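Pledden Neighbors Hear From Both Ward 2 Council Candidates

July 2024

Print this article | E-mail this article 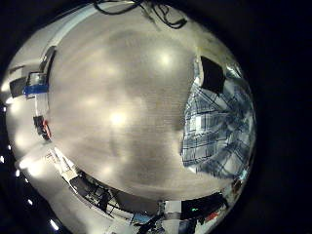 I've been going to neighborhood association meetings in Pledden for longer than I'd like to admit, and I can't remember the last one where people were still talking on the sidewalk an hour after it ended. This one did it. The Pledden Neighbors Association got both candidates for the open Ward 2 council seat to come over to the Cutberg branch library for an evening of questions, and we went through 16 of them before the librarian started flicking the lights at us (nicely!).

The candidates are Nidia Escobar, who runs a bookkeeping office on Shirima Avenue, and Teófilo Arboleda, a retired bus driver who has lived on the same block of Plikley Street since he was in grade school. They're running to fill the seat that opened up in May, when our council member moved out of the ward. Consuelo Ñahui moderated, and she ran a tight ship. Each person got two minutes per answer, and when she said "thank you" in that voice of hers, you were done.

Buses came up first, and I'd guess they took up a third of the night. The city wants to cut the 48 back so it stops at the Cutberg transfer station and no longer runs down Shirima to the clinic. Arboleda drove that route for years and he got pretty worked up about it, in a good way. He said the people who ride it past Cutberg are mostly older folks with appointments and that a transfer in January is no small thing when you're on a walker. He'd vote no on any plan that shortens the line, period.

Escobar wasn't so quick to say no. She wants to see the ridership numbers by stop before she commits to anything, and she floated a smaller bus on the southern end that would come more often. I heard some grumbling near me at that, but I also heard somebody say it was the first new idea about the 48 they'd heard all year. Both things can be true, I guess.

Then there was rent, of course. Escobar would like the city to keep a public list of landlords with open code violations, with the addresses right there online so you can look before you sign a lease. Arboleda likes the list fine but says it won't do much good until the city hires more inspectors – he told a story about his upstairs neighbor waiting all winter on a radiator – and he'd pay for them by raising the fee on buildings that sit vacant. Escobar said she could live with a higher fee if there's a break for owners who are really fixing the place up. They agreed more than I expected on this one, and Ñahui moved us along.

The liveliest question of the night came from Sơn Âu, who has the shoe repair place near the corner of Plikley and Shirima. He wanted to know why the street gets torn up every single summer and why the shop owners find out when the cones show up. Big applause for that. Escobar promised a notice to every business on the block, on paper and in more than one language, before any permit goes out. Arboleda said he'd go a step further and make the water and sewer people dig at the same time, so we only lose the parking once. I wrote "YES" in my notebook and underlined it, so there's my bias for you.

A few other things I jotted down. Both of them want the library open on evenings again past the summer schedule. Both want the lot behind the old bakery to be a park, though Arboleda would like a ball court on it and Escobar is leaning toward garden plots. On policing they split: she'd put more money into the youth jobs program, and he'd do that too but also wants the foot patrols back on Shirima. Neither one would name a dollar figure, and Ñahui did ask. Twice.

I caught up with both of them by the coffee afterward. Escobar told me she'd been nervous and that her sister, Ruth Escobar, had been firing practice questions at her over dinner all week. (Ruth was standing right there and said the practice ones were harder.) Arboleda said he mostly enjoyed sitting down for once with people facing him and no traffic to watch. He's planning to walk every block of the ward before the election, and if you see him out there, he says he'll take a glass of water.

We put out 100 chairs and I was still leaning on a bookcase for the first half, so clearly people care about this seat. The association doesn't endorse anybody, and I'm not going to either, but I will say I walked in sure of my vote and walked home a lot less sure.

If you missed it, there's going to be a second forum in the same room before early voting opens, and the association is collecting questions for it now. You can drop yours in the box at the library's front desk or hand it to Ñahui at the next regular meeting. Keep it short if you want it read out loud. Interpreters in Spanish and Vietnamese will be there again, and kids are welcome. To check whether you live in Ward 2 (the line does a weird jog around Plikley Street, so don't assume), ask at the same desk for the ward map.

Related items

Shop owners on Shirima ask for longer loading hours
What shortening the 48 would mean for clinic riders
Pledden Neighbors Association elects new officers
Park or parking? Ideas for the old bakery lot
How to register to vote at your new address

Contact us | Copyright Pledden Neighbors Association | Back to top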